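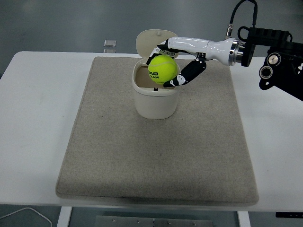

Yu-na Hyun
Facilities Inspector, Mastholm Recreation Building

Storage and Waste Areas: April Checklist with Comments

Scope: ground floor storage, corridor bins, loading door, boiler closet. Electrical panels are covered on the Hrytsenko sheet and are not repeated. Ratings are OK, Fix, or Hold. A Hold item stays out of use until it is signed off.

1. Corridor width clear to the marked line
OK. Folding chairs from the March event have been moved back to the rack.

2. Lidded bins close fully
Fix. Lids on the small bins by the front desk are fine. The tall bin next to the drinking fountain has a bent hinge pin and the lid stays up by a finger's width. Replace the pin. Do not tape it.

3. Bins kept away from heat sources
OK. The bin noted last quarter next to the wall heater is now on the opposite side.

4. Sports equipment stored below shoulder height
Fix. Two medicine balls on the top shelf of Room 4. Move to the floor rack. Light items such as tennis balls and shuttlecocks may stay in bins on any shelf that has a front lip.

5. Shelving anchored to wall
Hold on the Gandotetti unit in Room 4, left side. Upper bracket turns by hand and the wall plug has pulled. Unit emptied and tagged. The right side unit is tight at both brackets.

6. Load labels present and readable
Fix. Label missing on the middle shelf, right side unit. Reorder part 527.

7. Loading door closes and latches without help
OK. Closer adjusted at the last visit. Latch plate shows wear on the lower edge; check again next quarter.

8. Floor dry and free of loose mats
Fix. The mat inside the loading door curls at one corner. Trim or replace. Floor was dry at 8:40 a.m. with the door shut. Not checked in rain.

9. Boiler closet free of stored items
Fix. One broom and a carton of paper towels removed during the visit. Third time on this sheet. Please put the sign back on the door.

10. Fire extinguisher in place, gauge in range, tag current
OK at the desk and at the loading door. The Room 4 extinguisher is hung correctly but was blocked by a cart. Cart moved.

11. Emergency lights, push test
OK, all units. The lamp over the rear stair is dimmer than the others. Battery on order from Totetti.

12. Cleaning products in original containers
Fix. One spray bottle with no label under the sink. Contents unknown, set aside for disposal. Do not refill.

Follow-up
Item 5 to be repaired before anything goes back on the shelves. Remaining Fix items are due within 20 working days. Send the closed sheet to the front office with the part numbers filled in. Keys for Room 4 are at the desk.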